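Ticket 2788 - Simulated cell, block handling task
Queue: Automation Practice and Standards
Opened by: Lizelle Mathebula
Assigned to: Guilan Jiang
Date opened: 5 April 2025
Status: Closed with conditions
Applies to: Saltex practice rules for simulated manipulation, release Bresomance

Summary of request

The requester asks whether recordings from the tabletop block task may be accepted under the Bresomance release. The automatic checker returned 1,661 recordings as compliant and held 419 for review. All held recordings carry the same message: "clearance object not declared". The requester's position is that the message is a fault in the checker. The Xue scene file was supplied with the ticket.

Entry 1 - G. Jiang

The scene file was opened and compared with the task declaration. The declaration names the arm, the block and the base plate only. Rule 4 requires that every loose object on the work surface be declared, whether or not the task calls for the arm to touch it. The clipboard and the can are both absent from the declaration.
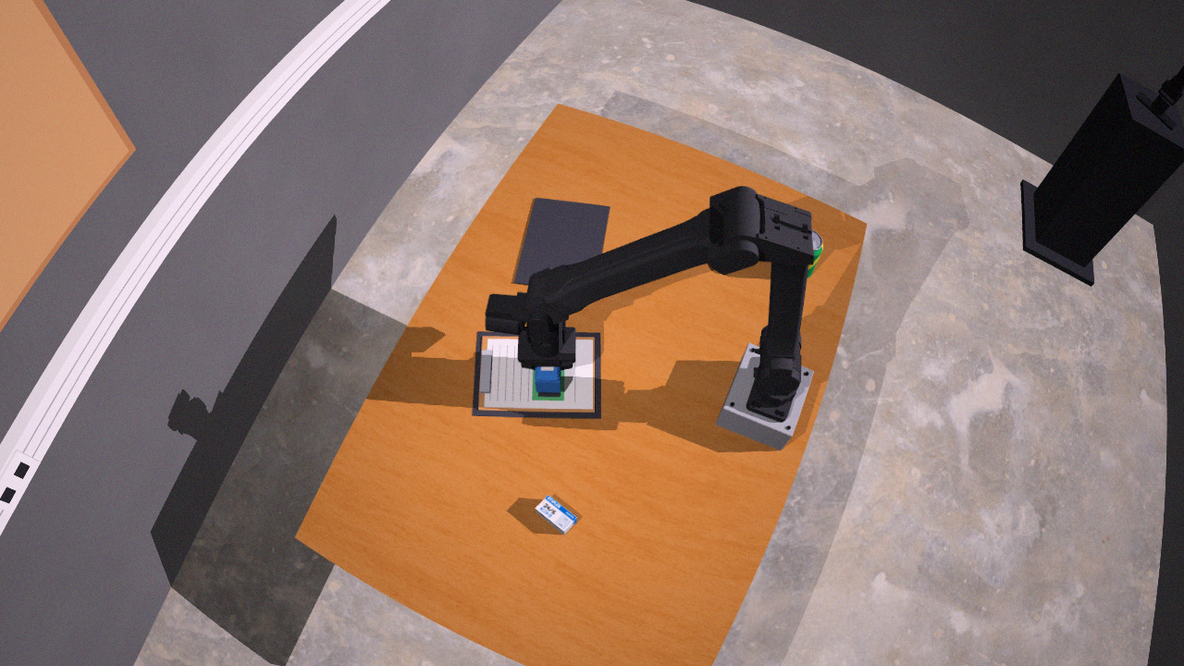 Figure 1. Gripper over the clipboard, with the blue block directly beneath it. Rendered view.

The position in Figure 1 is the one of interest. An undeclared clipboard is treated by the checker as part of the tabletop, and no clearance is calculated for it. The small white and blue box is also undeclared. The requester is asked to confirm whether these items were placed on purpose or carried over from an earlier layout.

Entry 2 - L. Mathebula

Confirmed that the items are intended. They were added in July at the request of Florkemex, who wanted a work surface with ordinary clutter on it. Our reading of Rule 4 was that it covered objects to be handled. I would ask that the wording be looked at, as our staff and theirs both read it the same way.

Entry 3 - G. Jiang

The reading is understood, but the rule stands as written. The second view was then checked against Rule 6 (approach to the target plate).
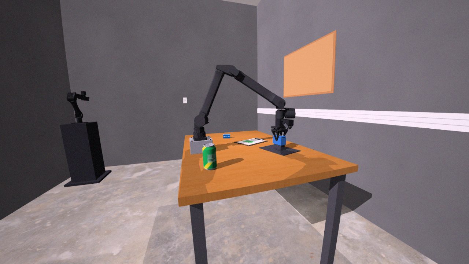

Figure 2. Block held above the target plate; can in the left foreground. Rendered view.

No objection is raised to the gripper's downward approach. Two points are recorded:

The can stands on the same side of the table as the mounting block. It is to be declared as a fixed obstacle.

The smaller arm on the pedestal is away from the table, but it is part of the cell. Rule 9 requires a second arm to be listed with its state, including where it is parked for the full recording.

Resolution

The checker is working as designed. The declaration is to be amended and the held recordings resubmitted under the same ticket number. Recordings already passed do not need to be run again - their declaration must be replaced with the amended version before release. A note on the wording of Rule 4 has been sent to the Saltex rules editor and is tracked as ticket 1263.

Closed by: Guilan Jiang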